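Home About Recipes House Stuff Archive Contact

I have been meaning to write about the toothbrush cup for weeks now, which I realize is a strange thing to have been meaning to do. But the bathroom in the Flurnthorpe house is nearly done (nearly!), and the part that has given me the most trouble was never the tile or the leak under the sink. It was where to put four toothbrushes.

Let me back up a little. When we moved in, there was one of those built-in ceramic holders set right into the wall, the kind with the little holes, and every one of those holes was too small for a modern toothbrush handle. I don't know what people were brushing with when that thing went up, but it must have been thin as a pencil. So the brushes lived on the edge of the sink, and then in a jelly jar, and then for one dark stretch of winter in a coffee mug that grew something at the bottom I would prefer not to discuss.

After that I got fancy. I ordered a wall-mounted holder from Zuter, with a lid and a drip tray and a mirror on the front, and it took me most of a morning to get it level. It fell off the wall on 17th March, at what felt like three in the morning, and I came down the hall holding an umbrella because I thought somebody was breaking in. The mirror survived. My nerves took longer. I put it back up with better screws and it stayed put, but cleaning it meant taking apart 6 pieces, and you can guess how often I did that.

So now we are back to cups. Plain, small, one brush to a cup. I know it sounds like more clutter, but it has been such a relief! Each cup gets rinsed when I wipe down the sink, and once a week they all go in the top rack of the dishwasher with the glasses. The brushes stand up with the bristles in the air and don't lean on each other, and there is no more arguing over whose is whose, especially now that I buy the loudest colors I can find. My mother kept all of ours in one big glass when I was growing up, seven heads mashed together like a bunch of tired flowers, and I still think of that every time I see a crowded one.

The one thing to watch is the size of the cup. Too tall and you are fishing around for the handle, too light and the whole business tips over the minute you reach past it for the soap. Before you buy a set, take a brush you already own and stand it up in one on a table, and see how it sits.

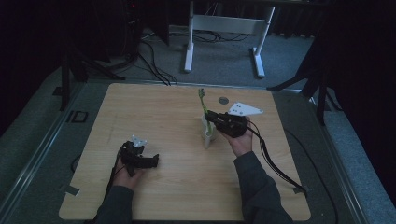

Hầu wrote in to say that a small cup is fine until you have children, and that at her place they went back to hooks after the third one got knocked into the toilet. She also thinks I should drop a pebble in the bottom for weight, and she puts a folded square of paper towel under hers to catch the drips.

I do like the pebble idea, and I have a whole bowl of them from the lake sitting on the windowsill doing nothing. I'll boil a few first. The paper towel I'm less sure of, as I would forget to change it and we'd be right back at the coffee mug.

Next up is the medicine cabinet, which still has the Gernberg sticker on the door that I can't get off with oil, vinegar, or my thumbnail. If any of you have a trick for old sticker glue on painted wood, please leave it in the comments.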